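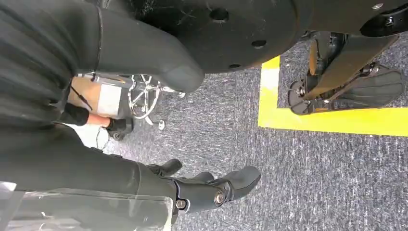
Futham Automation Users Forum
Board: Maintenance and Setup
Topic: Sleeve replacement and floor marking on the Jeston unit

Fulton_Lab_Ops
Posted March 1, 2020

Members are asked for their guidance on two matters concerning the Jeston unit at our Fulton site. It has legs and two hands, and it stands on carpet inside a yellow tape border.

The first matter is the ribbed fabric sleeve on the arm. Our written schedule calls for replacement at 427 operating hours. The present sleeve has passed that figure and shows no tear. I would prefer to inspect it and leave it in service, but the schedule makes no provision for this.

The second matter is the tape. One band has a pale, worn patch near its end. The border is used to set the footplates at the start of each shift, and I wish to know whether other sites replace the whole border or only the damaged length.

karam_maint2
Reply 1

With respect to the sleeve, our practice at Karam is to replace on schedule without exception. The sleeve protects the wrist cable, and the outside of the fabric does not show the condition of the cable beneath. We removed one at 139 hours over schedule and found the cable jacket rubbed through at the elbow. The sleeve itself looked new.

Please also check the screws on the hand while the sleeve is off. Ours are marked with a paint line so that any movement can be seen.

stoddart_row
Reply 2

I must disagree in part with the previous reply. A sleeve change requires that the arm be powered down, the wrist collar removed and the hand calibrated again. At our site this takes about 52 minutes, and each removal puts wear on the collar threads. We inspect the cable by rolling the cuff back at the wrist and again at the elbow. If both points are clean, the sleeve remains in place until the next inspection, which falls after another 100 hours.

As to the tape, replace the full border. A patch leaves a double thickness at the overlap, and the footplate will sit on it sooner or later.

karam_maint2
Reply 3

Rolling back the cuff exposes the first few inches only. The rubbed section I described would not have been found by that method. I accept the point regarding the collar threads. We apply a small amount of thread lubricant at each change and have not yet had to replace a collar.

nightdesk_B
Reply 4

A question for the original poster: is the tape applied directly to the carpet? Carpet fibers lift the adhesive, and chair casters make it worse. We moved our unit to a hard floor panel with painted corner marks. The foot position now repeats well and the marks have needed no attention.

Fulton_Lab_Ops
Reply 5

The tape is applied directly to the carpet. There is a swivel chair close to the unit, and I will ask that it be kept farther back during operation. A floor panel would require approval from our facilities office, and I have submitted the request.

On the sleeve, I will follow the Karam practice for this change and record the condition of the cable along its full length. If it is clean, I will propose an inspection step for the next revision of our schedule.

stoddart_row
Reply 6

That is reasonable. Kindly post the cable findings in this topic, with the hours at removal. I would also measure the collar before and after. My view on unnecessary removals has not changed.

karam_maint2
Reply 7

Please note which end of the sleeve you release first. We begin at the elbow. The Jeston service sheet begins at the wrist, and our two shifts still do not agree on it.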